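Patient hands in Girkport

The job at Haverford's Girkport shop is tidying a table. Toys and blocks go into bins, and two black robot arms are supposed to learn how. For now, people do the thinking. An operator moves a pair of hand controls, the arms follow, and a computer records every motion.

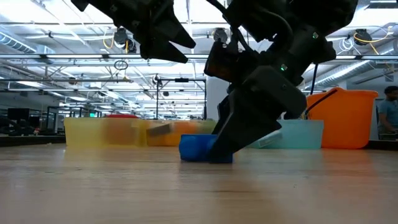

One of the arms reaches a small blue piece at the Girkport table.

Myrtle Tillman has run the sessions since May. She came from a packing line, where she worked for 26 years, and she teaches new operators to slow down near the table.

"You can't feel the piece," she says. "You learn to watch the fingers — and you stop rushing."

The plan calls for 2000 recorded runs before the software, called Clenen, gets a turn on its own. Bad runs are tossed out.

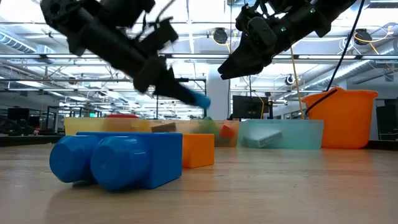 Tavion Mahmoud, who sorts the recordings, says two operators rarely do the job the same way. One will go straight to the nearest block. Another starts at the back and works forward. He keeps both kinds, as long as the piece ends up in a bin.

Tillman would like to try clothing next. Mahmoud wants to finish the blocks first.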